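### 5. Fitting the Penon timing loop (kart, rear)

Do this before the Blomqvist brackets go on, you wont get a spanner in after.

1. Battery isolator off. Key out.
2. Kart on the stand, rear wheels clear of the floor.
3. Offer the loop up to the left seat stay, arrow pointing down.
4. Two M5 bolts, finger tight only.
5. Route the lead under the seat, away from the chain. Cable ties, 2 of them.
6. Nip the bolts up. Plastic housing, so go easy.

**Caution:** never run the lead along the exhaust side. It melts, and the warranty doesn't cover it.

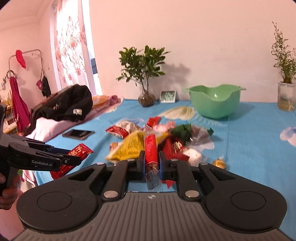
What if the loop shows no signal at the first track test?
Check the arrow first, then the plug. If both are fine, hold the reset for 5 seconds and roll the kart over the strip again.

**Note:** Kevbridge circuit uses the older strip. Set channel to 95 before you go out or laps won't register. Tellwood is on auto, leave it alone.

7. Isolator on. Green light = ready. Amber = charging, fine for practise but not for qualifying.
8. Spin the rear axle by hand, full turn, listen for rubbing.
9. Write the loop number on the scrutineering card. Same number as the sticker, not the one on the box.

**Caution:** after any shunt, take the loop off and look for cracks. Cracked loop = no race time, marshals won't argue it.

Brackets next, section 6.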